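Home / Workshop Tips / Small Arm Cells / Keeping the Sorting Bin Cell Going

Posted 12/16/24 by Naima Ait Ali

Quick list, typed between jobs. Applies to the bench arm at Closwood, should work for most small bench setups.

Before anything else - power off, arm parked, wait for it to settle. Then hands in. Every time.

Cables. Check the loops at the wrist first. Enough slack to turn both ways, not so much it drags on stuff in the bin. Run the arm slow through its full reach and watch the yellow one. Rub marks on the jacket? Re-route, don't tape over.

Bin. Must not creep. Ours did, all October, and every pick went off by a hair. Spring clamps at the ends, near the divider. Squeeze-test them when you start. Weak spring, bin it, they're cheap.

Divider. Scratches are fine. Chips you can catch a fingernail on, sand them down lightly and wipe up teh dust.

Corners. Blue tape on the table for anything that has to go back in the same spot. Replace when the edges curl. Old tape off completely before new goes on, otherwise you get two sets of corners and an argument.

Test objects. Mix them up. Shiny, see-through, dark, crumpled. If it only picks the easy stuff you havent tested it.

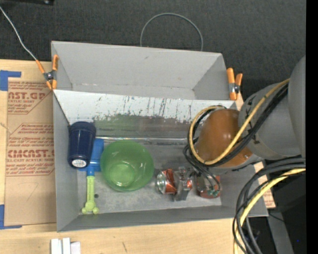

Clamps on both ends, mixed load in the front half, cables looped at the arm.

Acrylic sheet: leave the brown paper on until you need it. Peel slow, from a corner.

Screws on the cable brackets - snug, then stop. Ifor Price stripped 2 of ours, had to order from Hulline, part 424, 8 to a bag. Spares are in the drawer under the bench.

Re-home the arm after any of the above. Slow speed for the first run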